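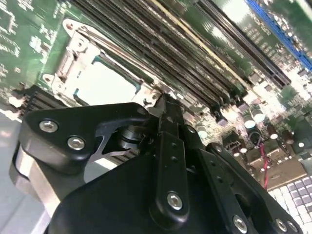

So I finally finished the book of Jonah with our little reading group, and I have to tell you, I did not remember it being this funny. Growing up in Lenmont I got the felt-board version, where there's a big fish and a sorry prophet and then everybody goes home. Four chapters! It takes less time to read than most restaurant menus, and somehow I had never read the last one.

If you haven't either, go do it (I'll wait). Jonah gets his way, more or less. He preaches the shortest sermon in the Bible, the whole city repents, even the cows are wearing sackcloth, and he is FURIOUS. He goes and sits on a hill to sulk. Then a plant grows up and he's happy, then a worm eats the plant and he wants to die.

Monique Tanguy thinks the whole thing is satire and was always meant to be. Gaspard Besson thinks that lets us off too easy, and that if you call it a joke you never have to ask whether you'd be up on the hill too. They went back and forth until way past nine and the coffee was gone, and I kept switching sides. I still can't decide. I grew up being told it all happened exactly as written, fish included, and I don't believe that anymore, but I get a little prickly when someone laughs at the people who do. My grandmother was one of them.

What I keep chewing on is that it ends on a question. God asks Jonah if he shouldn't care about that great city, and also many animals, and we never hear what Jonah says back. Maxence Lecomte said he flipped the page looking for the rest.

We're starting Ruth in December. Raphaël Barbier is bringing soup, and I've promised to do the bread.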